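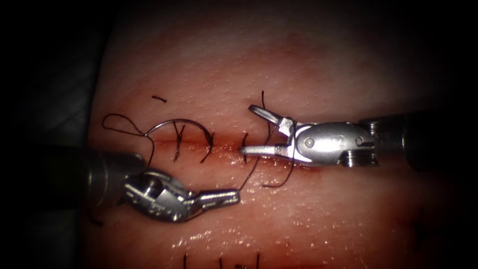 Practice pads: closing a straight incision

Print this thread | E-mail this thread

istier_6
My bites keep drifting wide toward the right end of the slit. Pink tissue pad, straight cut. Do you start in the middle or at one end?

S. Agarwal
Middle first, then halve each side. Keeps the edges lined up.

poon779
Disagree. Start at one end and keep the spacing even. Halving teaches you to fix gaps later.

S. Agarwal
On a long cut, maybe. On a short pad I get puckers that way - every time.

istier_6
Tried both Thursday. Middle first was flatter, but slower.

poon779
Slower is fine. Check your depth too.

Recent threads
Satham pads, box of 200
Knots slipping on wet pads
Liu needle sizes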